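Lallden council to trial lower hot water temperatures in rented flats

November 2025

Lallden district council has approved a trial of lower flow temperatures in the shared heating systems of two housing blocks, Ackah Court and Virwood House. The work starts once the present heating season is under way and runs until the end of March.

Both blocks are supplied by gas boilers in a ground floor plant room, with a pumped circuit to radiators in each flat. The boilers were set up when the blocks were built and have run at a fixed flow temperature since then, whatever the weather. Under the trial the flow temperature will be tied to an outdoor sensor on the north wall. In mild weather the circuit will drop to 45 degrees. In hard frost it will rise again towards the old setting.

Condensing boilers recover heat from their flue gases only when the water coming back to them is cool enough. At present the return water at Virwood House is too warm for this during most of the season, according to a survey presented to the council by the engineering firm Putivia. The survey also found that 34 radiators in the two blocks had valves that were stuck open or had been painted over. These will be replaced before the settings are changed.

Hot water for taps and showers is heated separately and stored in cylinders. It is not part of the trial. Storage temperatures will stay where they are in order to control legionella, and the monthly checks at the far outlets will carry on as before.

Petro Koval, who drew up the proposal, told the meeting that radiators would feel cooler to the hand and would stay on for longer. Tenants used to short bursts of heat morning and evening may need to change their timer settings. A printed sheet will go to each flat, and room temperatures will be logged in 16 of them, chosen to include corner flats and those on the top floor. If a logged living room cannot be held at the agreed temperature, the flow setting for the whole block will be raised in small steps until it can.

Balancing of the pipework comes first. Flats closest to the plant room now take more than their share of the flow, which leaves the ends of the longer runs short. Each branch will be measured and its regulating valve set and locked. Access to flats will be needed twice, once for the valves and once for the readings.

Charges to tenants will not change during the trial. Any saving in gas will be shown in the yearly statement, corrected for the weather so that a warm winter is not mistaken for a better system. The results go back to the council before a decision is made on the other blocks.
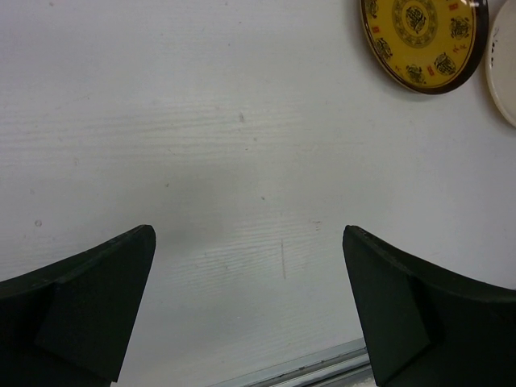

Ludmila Sokol writes: The balancing should have been done years ago. On the top floor at Virwood House the last radiator on the run is lukewarm at the old setting, so I would like to see the branch readings published before anyone turns the flow down. Will the logged flats be told their own figures?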